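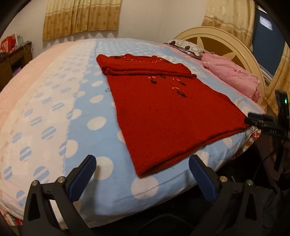

March 14, 2021

Folding day again! I'm now at 259 recorded folds for Skelside (that's my little learning project, for anyone new) and I still can't do a jumper the same way twice. Chiamaka Bassey reckons that's good, as the model needs to see plenty of messy ones.

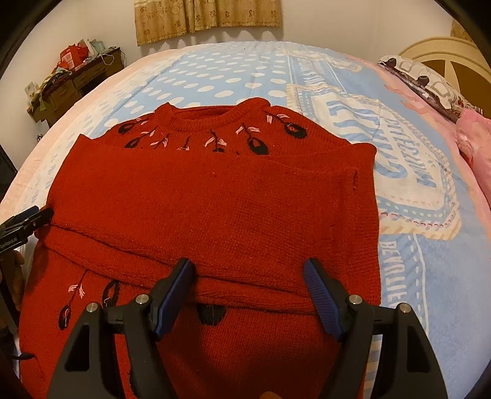 Sleeves are what eat up my time, mind you. T-shirts take me 8 seconds, knitwear well over that, and I keep the fumbles in too. Next up is towels, then I'll start training on the lot.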